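Projeto Drosance — conservação de produtos secos em cozinha doméstica
Relatório de progresso à Plerkura
Entregue em 20/5/19

1. Situação geral

O trabalho decorre de acordo com o plano aprovado, com um desvio no calendário das análises de cor, descrito no ponto 3. A recolha de amostras em casa dos participantes ficou concluída e a base de dados foi fechada para novas entradas. Aderiram ao estudo 13 agregados familiares da zona de Jilcombe, todos com cozinha em uso diário e sem despensa separada.

O objeto do estudo mantém-se: medir a perda de qualidade de especiarias moídas, farinhas e leguminosas depois de abertas e transferidas da embalagem original. As variáveis registadas são a temperatura e a humidade relativa no ponto de armazenamento, a exposição à luz, o tipo de fecho e o tempo decorrido desde a abertura, quando o participante o sabe indicar. Em muitos casos não sabe. A ficha passou por isso a admitir o valor «desconhecido», que na primeira versão obrigava a deixar o campo em branco e gerava erros na importação.

2. Pontos de armazenamento

Os locais foram agrupados em armário fechado, gaveta, prateleira aberta e bancada. A prateleira aberta sobre a bancada é a situação com maior oscilação de humidade, sobretudo quando está na vizinhança da placa de cozinhar. A gaveta é a mais estável, embora seja também a menos usada para frascos altos.
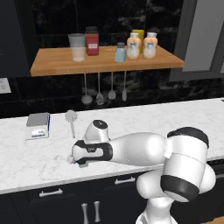

Hamdia Lencho discorda desta leitura e pede que fique registada a objeção: a oscilação medida nas prateleiras abertas pode dever-se à ventilação da divisão, e enquanto os registos não forem separados por cozinhas com e sem extrator não se deve atribuir o efeito à altura ou ao tipo de suporte. Propõe ainda que a bancada seja dividida em duas classes, junto à parede e na zona de trabalho.

A primeira parte da objeção foi aceite e a separação está em curso. A segunda implica voltar às fichas originais, pois a distância à parede só foi anotada a partir de janeiro. Será feita apenas para os registos em que o dado existe, e os restantes ficam numa classe única.

3. Análises laboratoriais

Foram entregues ao laboratório Gilchrist 93 amostras. As determinações de atividade da água estão completas e validadas. As de cor extraível, aplicáveis ao pimentão e à malagueta moída, atrasaram-se por avaria do espectrofotómetro. O laboratório repetiu a calibração e retomou a série pela ordem de entrada. As amostras em espera foram mantidas em sacos opacos, a temperatura controlada, e 2 delas serão excluídas por defeito de selagem.

Nos resultados já disponíveis, o tipo de fecho explica uma parte maior da variação do que o material do recipiente. As leguminosas secas quase não mostram diferença entre locais. Nas farinhas há dispersão considerável dentro do mesmo agregado, que o modelo atual não consegue explicar.

4. Rotulagem

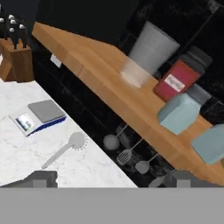

A rotulagem doméstica é classificada em quatro níveis: sem indicação, só nome do produto, nome e data de abertura, nome e validade original. O segundo nível predomina nas especiarias, e o primeiro nos recipientes grandes para farinha e arroz. Para efeitos de codificação, o nome pode estar em qualquer língua e basta que seja legível a curta distância. Um frasco vermelho de tampa preta com etiqueta branca, onde parece ler-se «Paprika», cumpre o critério para o nome do produto. A data exige leitura direta do recipiente — por fotografia não é aceite, nem para confirmar que falta.

5. Execução financeira

A rubrica de análises foi executada dentro do previsto. Solicita-se autorização para transferir 3000 euros da rubrica de deslocações, onde há saldo, para a de serviços externos, de modo a cobrir a repetição de parte das determinações de cor. O montante global do financiamento não se altera.

6. Próximo período

Conclusão da série de cor no laboratório Gilchrist. Separação dos registos por tipo de ventilação e novo ajuste do modelo. Revisão da folha de instruções aos participantes, com a redação do campo relativo à data de abertura ainda por acordar. O relatório seguinte incluirá os dados por agregado em anexo, depois de anonimizados.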